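Section 4. Equipment Plan and Budget for the Two-Arm Cable Handling Cell

4.1 Scope

The first half of this report covered the choice of task and the layout of the control software. This section covers what was bought, what was borrowed, and what should be bought if the department continues the project next year. Prices are given without tax. Computer time is left out, as the lab workstation was already paid for.

The task is the handling of short cables: pick up a coil, find a free end, and present the connector to a second gripper. It needs two arms with overlapping reach and a fixed distance between the bases. It does not need high payload. The heaviest item handled in the test plan is a power lead weighing 200 g, well under the rated limit of each arm we considered.

4.2 Selection of arms

Three suppliers were compared: Drillell, Öberg and Luravau. Drillell had the lowest unit price but would not sell spare gripper fingers separately, so a broken finger meant replacing the whole gripper. Öberg had the best repeatability on paper and a lead time that ran past the end of the term. Luravau fell between the two on price, shipped from stock, and published joint limits and link masses in a form that could be loaded into the simulator without retyping.

The Luravau arms were chosen. The order was approved on 7 Jan 2019. Both arms came from the same batch, which made calibration simpler, as one set of default gains could be used for both.

4.3 Mounting

The original plan was to bolt each base directly to the table. This was dropped after the first estimate. Drilling would have fixed the spacing for good, and the table is shared with another course. The arms were placed on an extruded aluminum rail instead, with slots that let the bases be moved and locked again. The rail was bought from Grurkesitz, cut to length, with brackets and T-nuts included in the quote.

The rail cost more than drilling but saved time in the second phase, when the spacing had to be changed. With the bases too close together, the elbows collided during the handover motion. With the bases too far apart, the working area in the middle became too narrow for the cable to be laid out. The final spacing was found by trial and marked on the rail with tape.

4.4 Cable routing

Cable routing on the arms was not in the first budget. It should have been. The power and signal leads hang outside the links, and each arm needs enough slack to reach its joint limits without pulling on a connector.

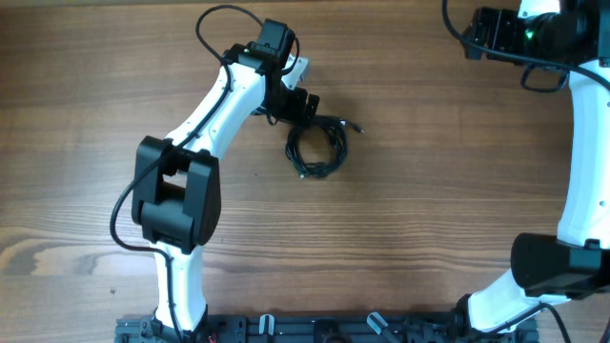 Jad Geagea, reading the draft of this section, objected that the slack had been treated as a free choice when it was really a cost item. In his view a loop wide enough to clear the elbow is also wide enough to sweep the work surface, and the planner has no model of it, so every failed grasp caused by a loose lead is paid for in lab hours. He asked for cable guides to be moved from the optional list to the required list.

The change was made. Adhesive guides and spiral wrap were quoted at $80 for both arms, including spares. A further request, for a sealed cable kit from the arm supplier, was turned down on price. The kit would have routed the leads along the links under a cover, but fitting it means removing the wrist, and the warranty terms on that point were unclear.

4.5 Grippers and consumables

The stock grippers were kept. Finger wear was checked by running a grasp-and-release cycle on a single cable, 500 cycles per gripper. The contact faces showed light polishing and no cracks. One spare pair of fingers per arm is considered enough for a term of student use.

Test cables are treated as consumables. Repeated coiling gives a cable a set, and a cable with a strong set is easier to grasp than a new one, which biases the results. The plan is to retire a cable after about 3 weeks of daily use and to keep the retired ones for demonstrations only.

4.6 Items deferred

Force sensing at the wrist was deferred. The sensors quoted by Öberg would have taken up most of the remaining funds, and the connector presentation step does not depend on contact force. Insertion into a socket would, and any group that takes on insertion should budget for the sensors before anything else.

A second emergency stop was also deferred, then reinstated at the request of Ebbe Tveit after the safety review in March. It is wired in series with the first and placed at the opposite end of the table.

4.7 Recommendations for next year

Order arms and rail together. Our rail arrived after the arms, and the arms stayed in their boxes until it did.

Put cable guides, spare fingers and both emergency stops in the first order. Ask for the quote on wrist sensors early, even if they are not bought, as the price is valid for one term only.

Keep the rail spacing in the calibration file as well as on the tape. The tape has already been replaced once.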